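Flustik home forum > Cleaning > Cloths and sprays

Thread: pink cloth for the loo, same one for everything?

jasness_j
Taken on the cleaning at a unit in Altville, one loo, one big open room. Been told one microfibre does the lot if you rinse it. Not convinced. What do you all do
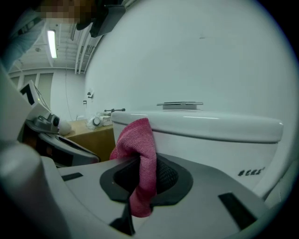 mopandgo27
Colour code it. Pink or red for toilets, blue for everywhere else, never swap. And do the tank, people only ever do the seat. A flat button plate in the lid like that one gets touched every single flush and gets wiped about never. Front of the tank next, then the rim, bowl last, cloth in the bag.

Bijan Rahimi
Disagree on the order. Button last, fresh side of the cloth. Otherwise you've sprayed, wiped, then pressed it again with the same glove you had round the rim. Did 12 years of offices, always button last.

mopandgo27
then change your glove??

Bijan Rahimi
At 68p a box of nothing, yeah. They count them where I work.

Forough M
Fold it in four, gives you eight sides, then you can both be right. Bunched up you just smear. Wash at 60, no softner, it kills the pile.

jasness_j
ok folding makes sense. What about walls, theres a lot of plain white wall here and it shows everything 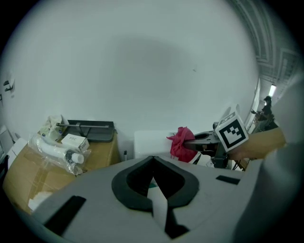 Red-pink cloth, white wall behind

Hoshino_fan
Would not put a pink cloth near white paint until its been thru the wash a few times. Had one bleed on me in February, needed two coats to cover it. White or pale grey for walls.

mopandgo27
never had microfibre bleed, was it a cheap one

Hoshino_fan
pack of 18 off the market so yes probably. Still wouldnt

Forough M
Damp not wet, top to bottom, and go round the hooks with a corner of the cloth or you get a grey ring. Forough Mahmoudi on the local list if you want the wash chart, I can send it

jasness_j
yes pls. Getting blue ones for the big room tomorow, pink stays in the loo

Bijan Rahimi
and button last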